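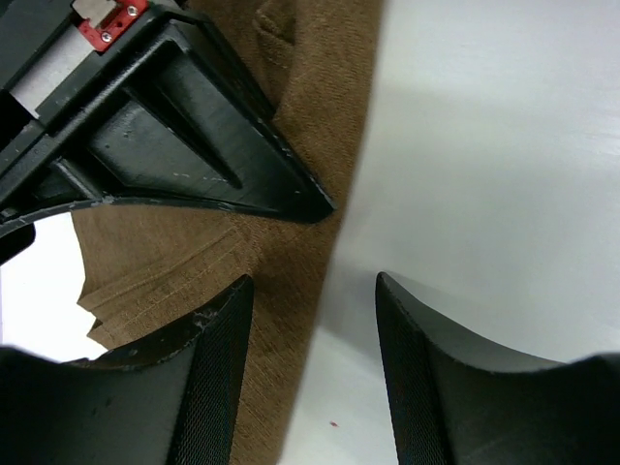 *Brown fabric at the Drendberg Textile Service.*

The Drendberg Textile Service looks after the curtains, covers, hangings and upholstery of public buildings across the district. Its work is seldom visible to those who use the buildings, and much of it takes place in August, when council chambers and lecture halls are closed. Anju Vashisht has been with the Service for 33 years and has led it for the last 10. She spoke to the newsletter in her office shortly after nine in the morning, before the first delivery of the day.

Mrs Vashisht joined as a junior sewer. At that time the Service belonged to the department of works and was treated as a branch of general maintenance. Curtains were taken down when they looked dirty, sent to an outside laundry and put back up. Those that did not survive the laundry were replaced.

"We lost a great deal in that period," she said. "A lined wool curtain from the old assembly rooms went out one length and came back another. The lining had shrunk and the wool had not. There was no record of what the cloth was made of, and the laundry could hardly be blamed for what we had failed to tell them."

The first change she asked for was a written record for every item. Each entry now gives the fibre, the weave where it is known, the lining, the date of purchase and the name of the person who last handled the piece. The register was begun on cards and later moved to a computer. The cards have been kept.

"The cards have notes in the margins that did not transfer," Mrs Vashisht said. "Someone has written that a certain blind must be lowered from the left. Someone else has written that it must on no account be lowered from the left. Both were experienced people, and I should like to know the circumstances."

**Light and dust**

Asked what does most harm to furnishing fabric, she named light first and dust second, and was reluctant to place anything third. Sunlight weakens the fibres along the leading edge of a curtain, where the cloth is folded back by day. The damage is often unnoticed until the curtain is lifted, when the edge may split under its own weight. Silk suffers most quickly. Cotton and linen last longer, and wool longer still, although wool brings the further matter of moths.

Dust, in her account, is widely misunderstood. Visitors and building managers tend to regard it as a question of appearance.

"Dust is gritty," she said. "It works its way into the weave, and each time the curtain is drawn it rubs. In a damp building it also holds water against the cloth. If a manager asks me for one thing that can be done at no cost, I ask for a soft brush on the vacuum cleaner, low suction and a piece of net over the nozzle. Twice a year is enough for most rooms."

She does not recommend beating, which was common practice when she started, nor does she favour scented sprays. A number of halls had taken to using these before public events. The residue attracts dirt and may leave a ring that is harder to remove than the original mark.

**The Wanyama Hall curtains**

The largest single task in the Service's recent history was the repair of the curtains from Wanyama Hall, where a leaking gutter had allowed water to run behind the pelmets over the course of a winter. In all, 73 curtains were brought in. They were dried flat, which required the use of a sports hall, and examined one at a time.

Afshin Karimi, who manages the building, recalled that the decision to repair was questioned at the time. New curtains in a flame-retardant polyester had been priced and could have been hung before the spring programme began.

"The price of the new set was fair," Mr Karimi said. "What it left out was the sound. The hall is used for chamber music and for spoken events, and heavy wool takes the echo out of a room. We borrowed a thinner set for one evening and received letters."

The repair took longer than planned. The upper sections of many of the curtains were sound, while the lower sections were stained or weak. It was decided to remove the hems, turn several of the curtains top to bottom and set the weaker cloth into the heading, where it could be backed with new material and would be out of sight. The linings were replaced throughout. Mrs Vashisht described this as an old household method applied on a larger scale.

"My grandmother turned sheets sides to middle," she said. "The principle is the same. You find out where the strength is and you move it to where the strain is."

Two of the curtains could not be saved. They were cut up and stored for patches, and parts of one have since been used to cover the arms of the stewards' chairs. Mr Karimi said that regular visitors had remarked on how well the chairs matched.

**Finding materials**

Supply has become more difficult. Small weavers who would once make up a short length to order have closed or merged, and the larger firms prefer orders that exceed what a district service can store. The Service buys its plain lining from Pakier and has an arrangement with Diltent for heavier cloth, under which ends of rolls are set aside and offered at a reduced rate.

Valentyna Skoryk, who is responsible for purchasing, explained that colour is rarely the main concern. A near match can be dyed, and a repair that is slightly paler than its surroundings will often settle within a few seasons. Weight matters more. A patch heavier than the cloth around it will drag, and the new seam will fail before the old fabric does.

"I ask for a sample and I hang it up for a fortnight with a clip at the bottom," Ms Skoryk said. "Suppliers find this slow. I have been sent some very courteous reminders."

She also raised the matter of fire regulations, which apply to most of the buildings in the Service's care. Many treatments that slow the spread of flame are washed out by water, so a curtain that has been wet must be tested again and, if need be, treated again before it is hung. The Service keeps a strip from each treated piece for this purpose. Building managers are asked not to wash or spot-clean treated items themselves, and to telephone before attempting to deal with a spill of any size.

**Training**

The Service takes on trainees when funds allow. The post is advertised as open to applicants without formal qualifications, and those appointed spend their first months on hems, tapes and hooks. Mrs Vashisht acknowledged that this is not to every applicant's taste.

Aoi Furukawa came to the Service after a course in theatre costume and now deals mainly with upholstery. She said that the pace had surprised her. Costume work is made to be seen from a distance and to last for the run of a play, and she had been taught to use glue where a stitch would take too long.

"On my first chair I was asked to take off the cover without cutting anything," Ms Furukawa said. "There were four layers under it. The one at the bottom was a striped cotton that did not appear in the register, and we stopped work for the rest of the day so that it could be drawn."

The striped cotton was left in place beneath the new cover and an entry was added. Rajkumari Rawat, who keeps the register, has asked that all earlier layers be noted in the same manner. She is also working through the cards to bring the marginal notes into the main record, and has reached the letter H.

**The year ahead**

Mrs Vashisht expects to remain in post until the current programme of inspections is complete. The remaining buildings are mostly small: branch libraries, a registry office, and the waiting rooms at the two ferry landings, where the seat covers are exposed to salt and wet coats. She would like each of them to have a spare set of covers, so that one can be cleaned while the other is in use. The request has been made before and will be submitted again with the next budget.

She was asked, finally, what advice she would give to a reader with an old pair of curtains at home.

"Take them down and look at the tops," she said. "People look at the hems, where the dirt shows. The heading carries all the weight. If the tape is going, replace the tape now, with a strong cotton thread and a long stitch, and wash nothing until you have tried a damp white cloth on the inside of the seam. If colour comes off on the cloth, put the curtains back up and telephone someone."

Managers of buildings within the district may ask for an inspection by writing to the Service, stating the number of windows, the direction they face and, where it is known, the age of the fabric. Requests for work to be carried out in August should be received before the end of March.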